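So I have been fussing over fake flowers for most of the week, and I have opinions now, and since this is my blog you are going to get all of them. Go make some coffee!

It started with the end-of-year cleanup at work. We moved up to the new floor back in February, and ever since then the whole office has had that look of a place where people put their chairs down and got straight to work. Which we did! Desks went in, monitors went up, cables went wherever they could reach, and not one pretty thing in the place. My friend Mandla Zulu came by to get me for lunch in the spring and asked me when we were going to finish moving in. I was a little hurt, to be fair to me, but he had a point.

I would have loved real flowers. I tried them at the old office for a while and spent a silly amount of money, and the water always went cloudy over a long weekend and somebody (me) had to deal with the smell. I also killed a fern, a spider plant and a thing in a pot that was sold to me as impossible to kill. So when we had a little money left over for "comfort items" I went straight to artificial, no guilt at all.

I got mine at Lumbao, the big home place out past the car wash, where they have an entire back wall of silk and plastic flowers sorted by color. I counted 21 kinds of rose and gave up on the rest. I had a list. The list said "something quiet, maybe eucalyptus." I came home with sunflowers. I can't explain it except that it was raining and gray and I walked around the end of the aisle and there they were, yellow as anything, and I said "oh!" out loud to a man with a cart full of garland.

If you are shopping for fake sunflowers, look at the centers first. The cheap ones have a flat brown disc that looks like a coat button. After that look at whether there is anything going on besides the big heads. A bunch with smaller bits and buds tucked in looks like somebody picked it, and a bunch with only the big ones looks like a row of dinner plates. And then bend a stem. If it springs straight back you will never get it to sit right and you should put it back on the shelf.

Anyway, I carried them up and we tried them out at the brown table, the square one, to see what the yellow did against that dark wood.

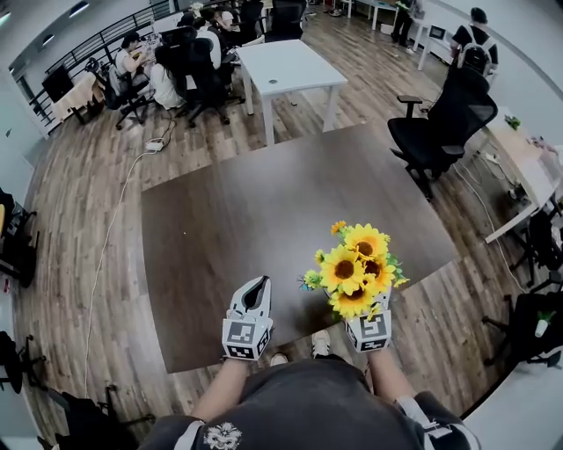

Five big blooms and the little orange and yellow buds.

I love it. I really do! I had worried the dark table would swallow everything, and it turned out to be the best thing we own for showing off a color. The little white table just past it got a try too, in my head at least, but it has that hole in the top for cables and I know myself, I would be looking at that hole every single day. So the dark table wins.

The floor is another matter. I have been on a campaign about the white cables since we moved in and I am not winning. Eliseo Tovar, who sits near me and is much more patient than I am, bought a pack of Penell cable clips with 200 in it and I think he has used four. They are nice clips! They just need somebody to get down on the floor with them, and by the time anyone thinks of it we are all busy again. Put it on the January list.

Next was the vase question, and this one took longer than the flowers did. I wanted glass at first because glass is what I have at home, but with fake stems you see all the plastic down in the bottom, and then you have to fill it with pebbles, and then it weighs as much as a bowling ball. Eliseo voted for a tall blue pitcher his aunt gave him. (Sorry, Eliseo. It was a very blue pitcher.) I wanted something plain and squared off in a soft color, so the yellow could do the talking, and cream was the winner by a mile. White would have looked a bit hospital to me with all the white we already have up there.

The butterfly was my one extra. Mandla says it is too much. I say a person who has a singing fish in his garage doesn't get to tell me what is too much. 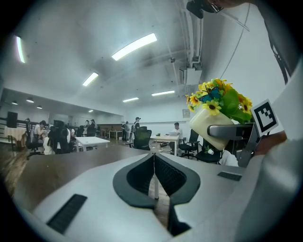
With a long room like ours you need a strong color or you may as well not bother. Those ceiling lights are bright and they go on a long way back, and anything pale just goes flat under them. I learned that with a bunch of cream silk peonies from Allia that looked so elegant in the store and like crumpled tissues once I got them to work. They live in my guest bathroom now and look elegant again, so it was never their fault.

A few things about keeping fake flowers nice, because a couple of you asked last time. Dust them more than you think you need to. I use a soft makeup brush (a clean one!) and go from the middle of each bloom out to the tips. Fluff the leaves when you are done, they get squashed. Keep them out of strong sun or the yellow goes a sad sort of beige by summer.

Still to do up there: the clips, a mat for under the wheeled chairs, and some kind of tray so that people stop leaving their mugs next to my flowers. If you have a tray you love, leave me a comment.

Posted 2024-12-27

Contact | © 2024 All rights reserved | Back to top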